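Edge-glued boards and the perforated bench top

Posted Wed 3 July

Last time I wrote up the legs and frame of the small bench. Pendo Langat wrote in to ask why I keep going on about the boards that sit on top of it when the top itself is flat and perfectly usable. The short reply is that a perforated panel is a good base and a poor work surface. The longer reply takes up the rest of this post.

A perforated top gives you a fixing point anywhere on the grid. You can put a stop or a peg down, move it one hole along, and put it back tomorrow in exactly the same place. What you can't do is set small parts on it. Anything narrower than a hole tips or drops through, and anything wider rocks if it happens to bridge a seam between two panels. You also can't draw on it, and a try square laid across it tells you about the holes and very little else.

So the work goes on a wooden board, and the board goes on the panel.

I have tried three sorts. The first was a single wide plank, which cupped over its first winter. I measured it in March with a straight edge and a 30 thou feeler gauge, and the gauge passed under the middle without touching. Planing it flat lasted until the heating went off. The second was an offcut of kitchen worktop from Hartley, the timber yard by the ring road. It stayed flat, but it was heavy enough that I stopped moving it, and a board that doesn't move may as well be the bench.

The third sort is the one I have stayed with: narrower planks glued edge to edge. Each plank moves a little with the damp, but if you alternate the growth rings the movements mostly cancel. The joints need to be planed as a pair, folded together in the vice, so that any error in the angle of one edge is matched by the other. I use ordinary white wood glue, clamp lightly, and leave it overnight. Over-tightening squeezes the glue out and bows the panel, and I have done both in one evening.

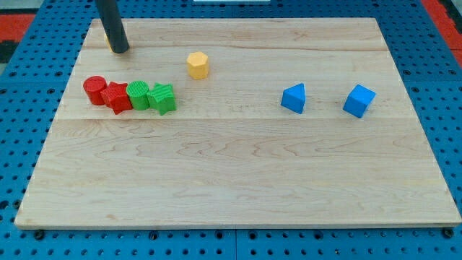

Choose pale timber if you have the option. Small dark parts show up against it, pencil lines are easy to see, and a fine grain doesn't compete with either. Run the grain along the length. Put a small bevel on the top edges with a block plane, two or three passes, then take the sharpness off with 100 grit. An unbevelled edge will bruise the first time it is knocked and will then hold the next thing you lay across it slightly high.

For finish I use nothing on the top face beyond a thin coat of Finalar, rubbed back hard when dry. Hubert Malinowski prefers oil on his and says it is easier to patch. He is right about the patching. I found that oil came off on paper labels for the first few weeks, so I went back.

Colour of the panel underneath matters more than I expected. Mine was bare grey for a year and the edge of the board was difficult to pick out under the lamp. A strong blue solves that, and the black of the holes against it makes the grid easy to follow when you are squaring the board up by eye.

To square it properly, measure from the same row of holes at both ends of the front edge. If the two figures agree, the board is parallel to the grid, and any peg you put in afterwards will be parallel to the board. I check this whenever the board has been off the bench.

The current board is 900 long and took 93 minutes of work, not counting the overnight clamping. The next job is a shallower one for the Vuton cabinet, which has a perforated shelf with a different hole spacing, so none of my existing pegs fit it. I will post the drawings when I have settled the thickness.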